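The Quiet Pleasure of a Fresh Deck

6 min read
Last updated Apr 5, 2022

A red-backed card lifts away from its deck and bends as it comes, and anybody who grew up with rummy nights can practically hear the snap.
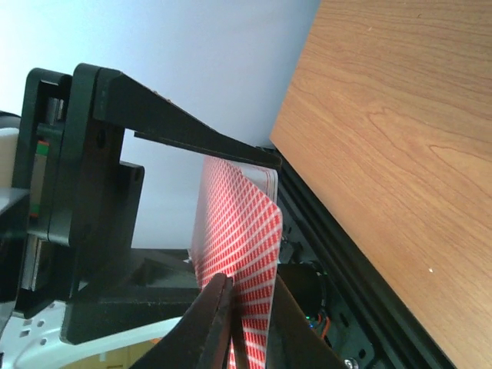
Seon-mi Ban swears that the bend tells you more than the box ever will, and that she won't play a serious game with a card she hasn't flexed first. Too stiff and it fights you all evening, she says; too soft and the corners are gone by the second weekend.

I've come round to her way of thinking. I now own far too many decks (my partner would like it known that they've taken over the good drawer), and the ones I reach for are nearly always the plain ones. Give me a red-and-white lattice back, small squares and a white border! A border is a merciless thing – it shows every smudge of sunscreen and every trace of Saturday's chips – but it makes a fanned hand look wonderful.

Tymofii Derkach collects them properly. He has 1,050 decks shelved in a converted laundry in Emunley, sorted by the colour of their backs, and when I visited in January he let me handle anything that wasn't sealed. His favourite was a worn Loureiro deck with a crease across the four of clubs. His family all knew that card from behind, he told me, and they kept playing with it anyway.

The finish matters as much as the pattern. A lightly textured card rides on tiny pockets of air, so it slides off its neighbour. Smooth ones cling, especially in a humid summer, and you end up dealing two at once to the person who least deserves them. Store yours in the box, lying flat, somewhere out of the sun. If they get sticky, wipe each one with a barely damp cloth and let them dry apart before you square them up again.

And break a new deck in gently. I spread mine face down across the table and swirl them for a minute, then riffle, then deal a few hands of patience. By the third hand they've loosened up beautifully.

Comments

A-yeong Tak
My nan cut the corners off hers to fit a biscuit tin. Still playable!

Bilal Daher
Cornflour works on sticky cards too, just a pinch. Shake it off outside.

Mercy Chege
Would love a follow-up on card holders for sore hands. Mine are not what they were and I refuse to give up canasta.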